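Introduction to Automation: handout after the Velmont visit
Prepared by Rajkumari Prajapati
Nov 25, 2025

These notes go with the open day at the Velmont site in Galevthorpe and should be read before the written task is started. If you missed the visit you can still do the task, but borrow somebody's notes on the talk, which I have not repeated in full.

1. What we were told

The talk leaned heavily on the figure of 3,000 handling trials since June. Please be careful with it. A trial was never defined. It could mean a whole task from start to finish or a single closing of the fingers, and when one of you asked, the answer was that it "depends on the run". The leaflet gives 412 for what it calls completed tasks. I can't tell whether those are part of the 3,000 or a separate set, so don't divide one by the other and call it a success rate. Two people did that last year with a similar leaflet.

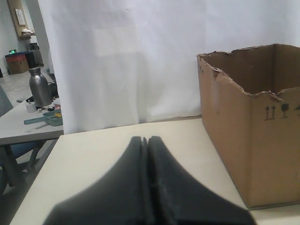

The Zultum software was described as "learning by itself". Ask what was shown to it, how often, and who decided which attempts were good enough to keep. A system trained on chosen attempts has had a good deal of help, and the help ought to be in the account.

2. The work area

Write down the conditions before you write down your opinion. A pale table, a plain cloth hung behind it, soft even light: these make life easier for anything that has to find an object by camera. I have no complaint about that in a development set-up. My complaint is with the phrase "ready for any warehouse" on the leaflet, which nothing about the set-up supports.

The boxes were a fairer choice. Torn rims and missing flaps are awkward, and a ragged edge is harder to judge than a clean one.

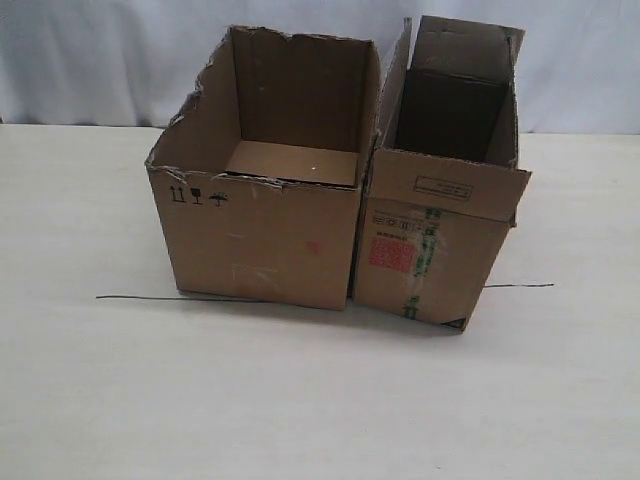
Even so, worn cardboard is only one kind of difficulty. We heard nothing about shiny wrapping, poor light, or a load that shifts when the box is tipped. Mr Chauhan, who led the talk, was pleasant about these questions and said they were "on the list". Note it as an answer of that sort and move on.

3. The gripper

Points to cover in your description of the hardware:

- shape of the fingers, and how they taper
- what the camera can see past them, and what they hide
- where the box stands in relation to the fingers

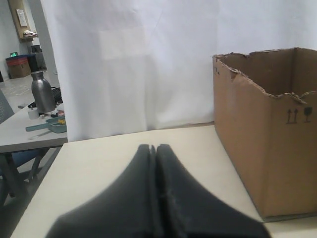

4. Questions for the written task

Answer any 3. There are 15 marks in all, shared equally.

- What would count as a failed trial? Write a definition that a stranger could apply.
- Which features of the work area would you change first in a harder test?
- Find one claim in the leaflet that could be checked and one that could not.
- How would you record help given by a person during a run?
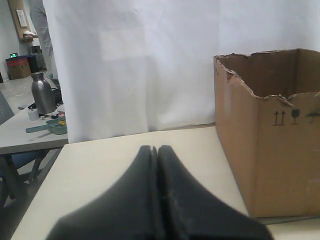

Fig. 4. Gripper fingers in front of the open box, with the handling symbols on its front panel.

Keep your answers to what you saw or can source. "Impressive" is not a finding, and neither is "disappointing".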